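Nasrin Shirazi's prints in Ollardale

10/28/18

I went over to Ollardale to see the new show by Nasrin Shirazi at the Mirzaei gallery. She trained as a bookbinder in Girklow and only took up printmaking later, after sharing a studio with Shahab Taheri. There are 21 prints, mostly linocuts of the harbour at Kekstead, and a small case of her sketchbooks by the door. 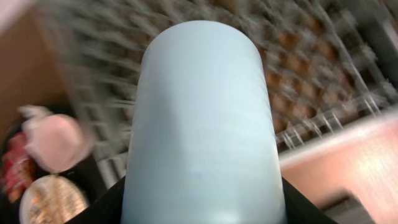

Are the prints for sale?
Most of them are, unframed, and the gallery will post them if you leave an address.

I liked the four night pieces best. She prints the dark layers first and wipes the ink back with a rag, so every copy comes out a bit different. The larger harbour views did less for me. They are hung too high and the lighting is poor on that wall.
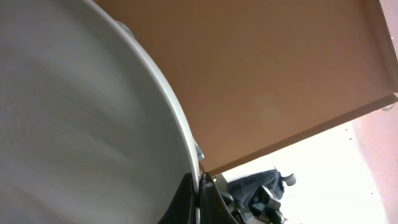
Pale grey curve, close up

The sketchbooks are worth the trip on their own. I bought a small print of the slipway and still need to find a frame for it.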